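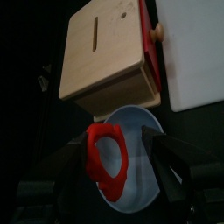

Fig. 3. Caixa de madeira com ranhura no tampo e gaveta vermelha.

Imprimir | Enviar por e-mail

4. Preparação da caixa e da superfície de trabalho

Esta secção aplica-se ao conjunto Gebru, referência 411, fornecido pela Onness. Antes de começar, confirme que a secção 3 (Desembalagem) foi concluída e que todo o papel de proteção foi retirado do interior da gaveta.

4.1 Colocação da caixa

1. Escolha uma mesa estável e nivelada. O tampo da mesa deve ter pelo menos 15 cm livres do lado da gaveta.
2. Pegue na caixa com as duas mãos, pela base. Não a levante pelo puxador.
3. Pouse a caixa com o tampo da ranhura virado para cima.
4. Rode a caixa até o puxador redondo ficar do lado da mão que vai usar.
5. Abra a gaveta devagar até ao fim do curso e volte a fechá-la. Repita duas vezes.

Nota: a madeira clara ganha marcas escuras com o manuseamento, sobretudo no tampo. Não afetam o uso. Para a limpeza, ver 4.4.

ATENÇÃO: a ranhura e o furo redondo do tampo não servem de pega. Não introduza os dedos para levantar ou arrastar a caixa.

4.2 Colocação da tábua

Uma tábua de corte de plástico branco serve de base para pousar as peças pequenas. Sobre uma mesa escura, a tábua também facilita encontrar o que se deixou cair.

1. Limpe a mesa com um pano seco.
2. Pouse a tábua ao lado da caixa, sem a encostar à base.
3. Oriente a abertura da pega para o lado oposto ao seu.
4. Carregue nos quatro cantos, um de cada vez. Se a tábua oscilar, mude-a de sítio ou coloque um pano fino por baixo.
5. Retire migalhas, pó ou aparas antes de pousar qualquer peça.

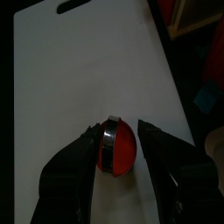

As peças arredondadas rolam com facilidade. Pouse-as uma a uma, a meio da tábua, e largue-as só quando estiverem paradas. As peças com aro metálico devem ser seguradas pelo corpo e não pelo aro, que se marca com as unhas e com objetos duros.

Nota: se usar uma tábua Brutden de modelo anterior, verifique primeiro se não está empenada. As tábuas lavadas a alta temperatura podem ficar com um canto levantado.

4.3 Arrumação no fim da utilização

1. Recolha as peças da tábua e passe-as por um pano macio.
2. Forre o fundo da gaveta com o feltro fornecido.
3. Guarde na gaveta apenas peças que caibam deitadas. As restantes ficam no saco Vultance.
4. Feche a gaveta, empurrando pelo centro da frente vermelha.
5. Guarde a tábua na vertical ou pendurada pela pega.

ATENÇÃO: não force a gaveta. Se prender, abra-a de novo e verifique se há alguma peça atravessada ou se o feltro dobrou.

4.4 Limpeza

Caixa: pano ligeiramente húmido, seguido de pano seco. Não mergulhar em água. Não usar lixívia nem esfregão. A frente vermelha da gaveta limpa-se da mesma forma, sem álcool.

Tábua: água morna e detergente neutro. Deixe secar por completo antes de a guardar junto da madeira.

Puxador: se estiver solto, abra a gaveta e aperte o parafuso por dentro com uma chave manual. Não use aparafusadora.

Peças de substituição: o feltro tem a referência 395 e o puxador a referência 14. Os pedidos são tratados por Shagufta Zaidi, assistência Onness.

Texto revisto por Henok Chala. Última atualização: 2024-07-03

Imprimir | Enviar por e-mail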